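Plastic cutlery: how do you store it between events?

Started by tlis_pestmont, June 4, 2025

tlis_pestmont
We run a community lunch at the Pestmont hall and the plastic forks end up loose in a drawer. Last time I pulled out 80 forks and half of them were tangled up with serviettes and old birthday candles. Looking for a cheap way to keep them sorted. We wash and reuse them, so bin-and-rebuy isn't what I'm after.

zofzal
Zip bags. 20 to a bag, squeeze the air out, done. I've kept ours that way for 7 years.

M. Cordero
Bags are fine until a tine goes through one. I'd go with open containers so people can put things back themselves. If it needs opening and closing they'll leave it on the bench.

zofzal
Mine don't get holes. Depends on the bag.

hakala_kitchen
Open containers collect dust. We had them on a shelf above the stove and everything was greasy by March. Lids or nothing.

M. Cordero
Then don't put them above the stove. Ours live in a cupboard.

b_kaczorowski
Clear ones are worth the extra couple of dollars. You can tell when you're getting low without lifting anything down. I also split the colours, whites in one and the off-white ones in the other. Mixed forks look messy on a set table.

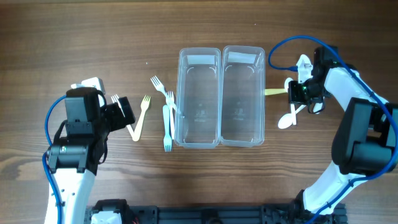 Photo: B. Kaczorowski

Two rectangular ones, long sides together, with the forks still to go in. The beige one on the left is the colour I mean. Next to the white ones you notice it straight away.

tlis_pestmont
Those would fit our drawer, I think. Do you put them in all facing the same way?

b_kaczorowski
Handles all one way, yes. Takes a minute or two longer.

hakala_kitchen
Splitting by colour is overkill for a hall lunch. People eat with whatever they grab. I'd use the second container for spoons.

marianna_s
Agree with hakala on the spoons. But please dry them properly first. We packed 40 away damp and had to wash the lot again.

zofzal
Still bags for me. They go in the car easier.

tlis_pestmont
Thanks all. I'll measure the drawer tonight and get two clear ones, forks in one and spoons in the other. Marianna, do you towel dry or leave them on a rack?

marianna_s
Tea towel on the bench, spread out overnight.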